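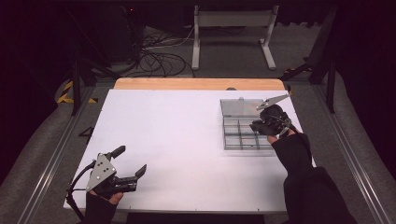 According to Kwesi Frimpong, the hardest part of the Hallness student robotics project is patience, and he would like new members to hear that before they sign up. "People come in expecting to write code on the first day," he said. "Most of the first month is handling small objects, over and over."

The project meets every Tuesday in the Kerkard building. Its present task is sorting beads into a divided box with a pair of grippers. Mylene Aquino, the faculty adviser, chose it over the block stacking used in earlier terms.

"Blocks forgive you," Aquino said. "A bead rolls, and then the student has to think about the approach again." 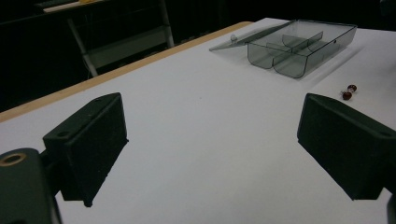
She expects each team to submit 601 usable attempts by December. The teams share their recordings, and the whole set now stands at some 2000. Attempts are reviewed by a student from another team – a rule the members proposed themselves.

Frimpong said the reviews had caused a few arguments, mainly over what should count as a clean release. The written standard has been revised twice. Aquino intends to keep it open to change until the Stiltetti student meet, where the project will enter 3 teams.

Last updated: Tuesday, 4:15 p.m.

Comments

Mercado: Is the project open to first-year students?

dana_r: Please post the release standard when it is final. Our club argues over the same thing.

Sign up for our monthly newsletter. You may unsubscribe at any time.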